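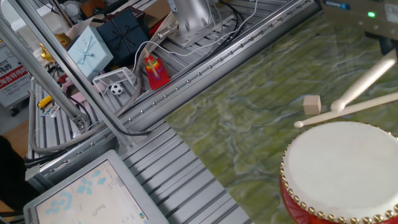 Home Products Installers News Support Contact

Print this page | E-mail this release

Bovari Opens Orders for Brollen Transfer Panel for Homes With Small Generators

INDHAM, Monday, February 10, 2025 — Bovari, a maker of backup power equipment for homes and small farms, is now taking orders for the Brollen, a wall-mounted transfer panel that lets a household run from the utility, a battery inverter or a portable generator without moving any cords.

The Brollen is meant for owners who already have a generator or a modest battery system and want a safe, permanent way to connect it. It mounts beside the existing breaker panel and feeds up to 11 branch circuits. When utility power fails, the panel looks first for a battery inverter. If the battery is low or there is no battery, it signals for the generator. Generators with electric start can be started by the panel. Owners of pull-start models get a tone and a light on the front cover, and the panel transfers once the generator's output has settled.

"Most of the calls we get are from people who own a perfectly good generator and are running it through extension cords and a kitchen window," said Carmela Bassi, head of product at Bovari. "They don't want to replace it. They want the well pump, the furnace blower and the refrigerator on real circuits, and they want an inspector to sign off on it."

How the panel works

Each circuit in the Brollen has its own mechanically interlocked relay. The interlock keeps a circuit from being connected to two sources at once, including when the control board has lost power or has been removed. A manual lever on the right side of the cabinet moves all circuits to the generator inlet if the electronics fail.

Owners set a priority for each circuit during installation and can change it later from the keypad. If the load climbs above what the source can supply, the panel drops the lowest-priority circuit, waits, and tries it again after a delay. The delay can be set separately for motors, so that a well pump and a freezer are not started together.

The panel does not need an internet connection or a phone app. Settings and the event log can be copied to a memory card from a slot behind the front cover. Bovari plans to offer a network card as an add-on but has not set a date or a price.

Field trial

Before opening orders, Bovari placed early units in 284 homes through a trial run with Pirzada Electric, an installation contractor. Most of the homes were on rural lines with long outages in winter. The rest were seasonal cabins, several of them with no utility service at all, where the panel was used to switch between an inverter and a generator.

Together the trial units logged more than 3000 transfers. Saimi Laitinen, who managed the trial for Bovari, said the logs led to several changes. The generator settling time was lengthened after older units were found to drift in frequency while cold. The keypad was moved from the bottom of the cover to the top, and the neutral bar was given larger lugs at the request of the electricians.

"The first version was tight to wire," said Wajid Ghauri, field supervisor at Pirzada Electric. "You could do it, but you were bending heavy conductors in a small space. The production cabinet is deeper and the knockouts are in better places — that takes a fair amount of time off the job."

Trial customers who have an early cabinet may keep it or exchange it for a production unit. Bovari will cover the cost of the panel. Labor for the exchange is covered where the original work was done by Pirzada Electric.

Installation and service

The Brollen must be installed by a licensed electrician. It can be used with surface or recessed wiring and is rated for indoor locations only. A weatherproof inlet box for the generator cord is sold separately. Buyers should check with their local building department on permits, and those with grid-tied solar should speak with their utility before ordering.

The panel is not a replacement for a whole-house transfer switch. Homes that need to back up electric ranges, central air conditioning or electric resistance heat should look at larger equipment.

The panel comes with a 2-year warranty on the control board and relays. Replacement boards will be stocked in Indham and can be swapped without disturbing the branch wiring.

"We build the relays and the board as separate parts for that reason," said Urszula Kalinowski, service manager. "If a board gets hit by a surge, the electrician should be in and out the same afternoon."

Orders are being accepted through Bovari's installer network. Electricians who are not part of the network can request the wiring manual and the load worksheet at no charge. Shipments will be made in the order received.

About Bovari

Bovari designs and assembles transfer panels, inlet boxes and load controls at its shop in Indham. The company sells through electrical contractors and independent supply houses.

Media contact: Mehwish Afridi, Communications, Bovari, Indham

Print | E-mail | 2 comments | Share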